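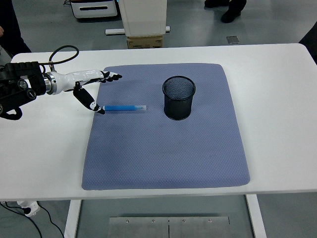 How Does Ink Get Its Colour?

Ink looks simple, doesn't it? You pull the cap off a pen, you draw a cat, and there's your cat. But inside that little line is some brilliant science, and people have been fiddling with the recipe for thousands of years!

Every ink needs two main things. One is the colour. The other is a liquid to carry the colour onto the paper. When the liquid dries up or soaks in, the colour stays behind.

Dyes and pigments

Colour comes in two sorts. A dye dissolves, like sugar in a cup of tea, so it spreads all the way through the water and you can't see any bits. A pigment doesn't dissolve. It is made of tiny, tiny grains that float about in the liquid, a bit like mud in a puddle (only much finer, and much nicer to draw with).

Lots of felt-tips use dyes. That's why a drop of water can make your picture run. Pigment inks often last longer in sunlight, so artists like them for drawings that will hang on a wall.

Ink from a tree

One of the best old inks came from oak trees! Tiny wasps lay their eggs on an oak, and the tree grows a hard round lump called a gall. People crushed the galls, soaked them in water and added a salt made from iron. The mixture went on quite pale and then turned darker and darker in the air. Monks were already copying out books by hand in the year 1150, and you can still read pages from those days.

In our town, Tülin Çınar makes oak gall ink at the Pumonholm craft barn every October. Last time she let us try it with goose feathers. Archie Baxter filled a whole page with his name and got the rest on his sleeve.

Why is black not just black?

Black felt-tip ink is often a mixture of several colours, and you can pull them apart at home. It's called chromatography (say it: crow-ma-TOG-ra-fee).

You will need:
A washable black felt-tip
A strip of kitchen paper, 10 cm long
A glass with a little water in it

Draw a thick line across the strip, 3 cm from one end. Hang that end in the glass so the paper touches the water but the line stays above it. Now watch! The water climbs up the paper and takes the dyes with it. Some dyes travel fast and some hang back, so you may see blue, pink or even yellow creeping out of the black.

Try a brown pen next, then a green one. Different makes of pen can give very different stripes, so borrow a few if you can. Let the strips dry flat and write the name of the pen on each in pencil. Pencil won't run!

Words to know
Dissolve: to mix into a liquid so completely that you can't see it any more
Gall: a lump that grows on a plant
Pigment: coloured grains that don't dissolve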